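Vonbridge Shop > Phone Care > Charging

Donnelly Wall Charger, three outputs, with white cable

Item number: 616
Sold by: Bostar
In stock, sent from our Pleltbridge store

The Donnelly is a small wall charger for homes where more than one person is looking for a free socket in the evening. It has three outputs, so a phone, a tablet and a pair of earphones can stay on one plug. The cable comes in the box. We sell it mostly to people who charge on a kitchen counter or a shelf, where a big power strip would take too much place.

The cable is long enough to leave a loop on the counter, and we recommend you to leave one. A cable that is pulled tight between the wall and the phone will bend always at the same point, and it is there that it breaks. Hold the phone with one hand when you plug in, and push the connector straight. 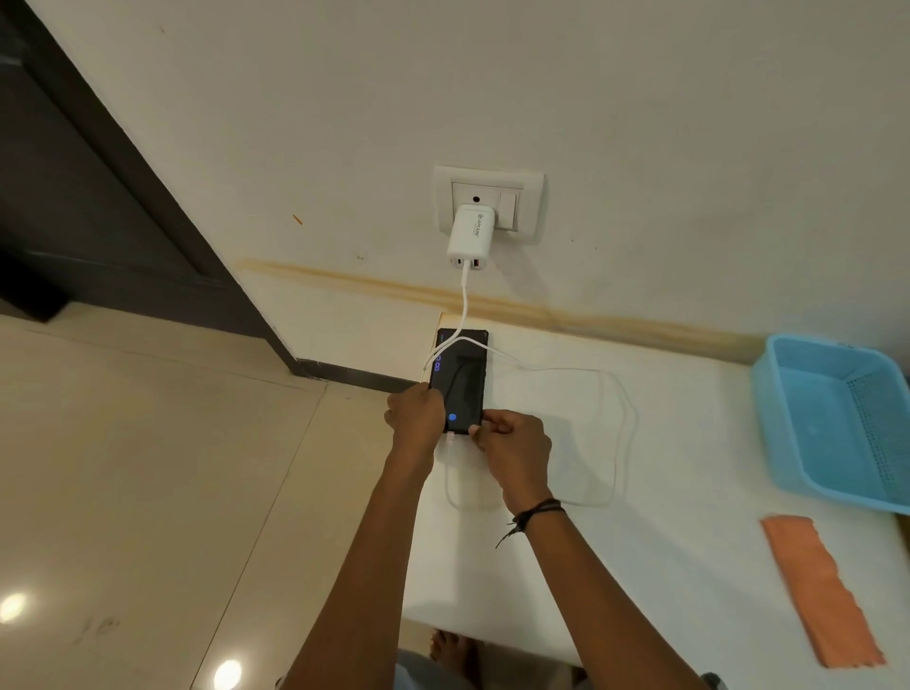 Please keep the charging place dry and clear. Wet cloths, cups and dish baskets should be moved away before you switch on the socket. If your socket has its own switch, turn it off when the charging is finished. A charger left in a live socket uses little power, but it does use some.

What is in the box
Wall charger with three outputs
One white cable
Printed guide, 8 pages

Guarantee
The charger is covered for 5 years from the day of purchase. The cable is tested by us for 1000 insertions and is covered for the first year only. Keep your receipt, please. A photo of the receipt is also accepted.

Before first use

Many customers buy the charger together with a new phone, so we add a few words on this. Check the opening at the bottom of the phone, where the connector goes in. Sometimes a thin piece of film from the packing stays near it or over the glass. Take it off slowly from one corner. Do this on a soft, light surface, where small parts are easy to find again.
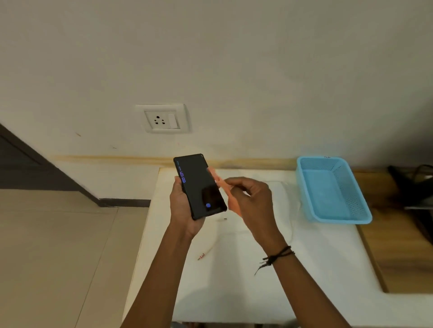 Can I charge three devices at the same time?
All three outputs work together, but the power is shared between them, so each device will charge more slowly. For the fastest charging, connect one phone alone.

Customer review
"I bought it in February for my mother's kitchen. It sits well in the socket and does not fall out like the old one. I would like a second cable in the box." Aroha Kingi

Second cables are sold separately, in white only.

Page updated Tuesday, April 6, 2021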